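The arm at the end of the bench: a talk with an assembly lead at Flindwood

The Flindwood plant in Ukska makes small control housings for heating systems. Last year they decided to give part of the assembly to a robot arm. I spoke with the woman who leads the evening shift. She asked me not to use her name, and I respect this.

I asked first how people took the news. "Quietly," she said. "We are quiet people here. But at lunch there was only one topic." She has worked at the plant long enough to remember when every part went in by hand. On a good shift, she told me, one person could finish 400 housings. "You can do it. But your thumbs know about it in the evening."

The supplier, Ayala, did not start with the machine. They started with a simulation of the cell, made in a program called Zollow, and the operators were invited to watch and to complain. She liked this very much. "I am not an engineer. If you give me a drawing, I nod and understand half. When I saw the arm moving over the table, I had questions immediately."

What kind of questions? "Where do I stand when I fill the tray? Who picks up a part when it falls? They had answers for the first one." The team sent back 5 pages of remarks, and the supplier changed the height of the table and the place of the stop button.

The simulated cell, with the arm, the black tray and the light blue plate: 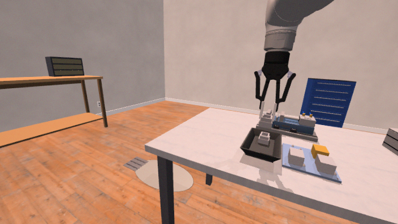
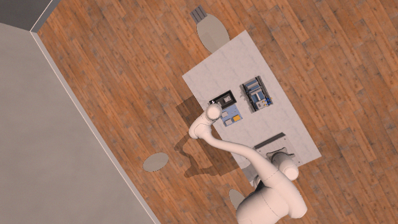

I wanted to know what changed in her own day. "I do less with my hands and I look more," she said. The order now in preparation is for 3000 pieces, and her group of four will load parts, check the finished housings and clear the faults. Two of them are taking a course for this, and the company pays 100 percent of it.

She is not fully calm about the future. "They promised that no one loses the place because of this arm. I believe them for this arm. For the next one, I will ask again." She also misses the talking. When all sat side by side at the bench, the hours went faster, and now the stations are farther apart.

Before I left, she showed me her notebook with new remarks for the supplier. The first line was about the light above the tray.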